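3.2 Containers and the sorting of glassware

The second part of the study looked at how households store small glass items between uses. We were interested in the step that comes before the shelf, when jars, glass balls and other loose pieces are gathered into one container and carried from room to room. Most earlier work on home storage treats the container as given. Our interviews in the Steltisach district suggested that people pick it with some care, and that the choice affects how often glass gets chipped.

We collected 1,887 storage entries from household diaries kept through September. Of these, 551 concerned glass, and 376 of the glass entries named an open plastic basket as the container. Cardboard boxes and drawers made up most of the rest. Diary keepers gave the same few reasons for using a basket: it can be lifted with both hands, it can be rinsed under a tap, and the contents can be seen without taking the lid off something.

Baskets with a lowered front rim were treated as a separate type in the coding scheme, following the Brarness list of household containers. A lowered rim lets a person reach in from the front, but it also reduces the height of the wall at the point where a tilted jar is most likely to slide out. Figure 4 gives an example of this type with mixed contents. 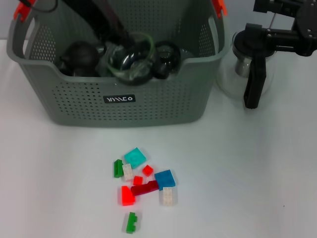
Figure 4. Gray plastic basket with perforated sides, a lowered front rim and orange-red clips on the handles, holding a tilted glass jar and other items.

Mixed loads were harder to code than single-item loads. A jar stored with rounded objects does not stand flat unless there is free floor space in the basket, and diary keepers often wrote that they had "just put it in on top." We coded a jar as upright, tilted or lying down. Where the entry was unclear, the jar was left out of the position counts but kept in the totals for glass.

Clips and other additions to the handles were recorded under a separate heading. In the Sisodia diaries, clips were used to tell one basket from another when a household owned several of the same color. A smaller group used them to hold a cloth over the contents. We did not assign a purpose to a clip unless the diary keeper had written one down.

Damage was recorded by the households themselves, using the short form from the Skiditz pilot. The form asks whether any piece was chipped, cracked or broken, and where it was sitting when the damage was found. It does not ask when the damage happened, and several diary keepers pointed out that a chip on a jar rim can go unnoticed for weeks. For this reason we report damage by container type only, and make no claim about the order of events. The results for open baskets, with and without a lowered rim, are given in Section 4.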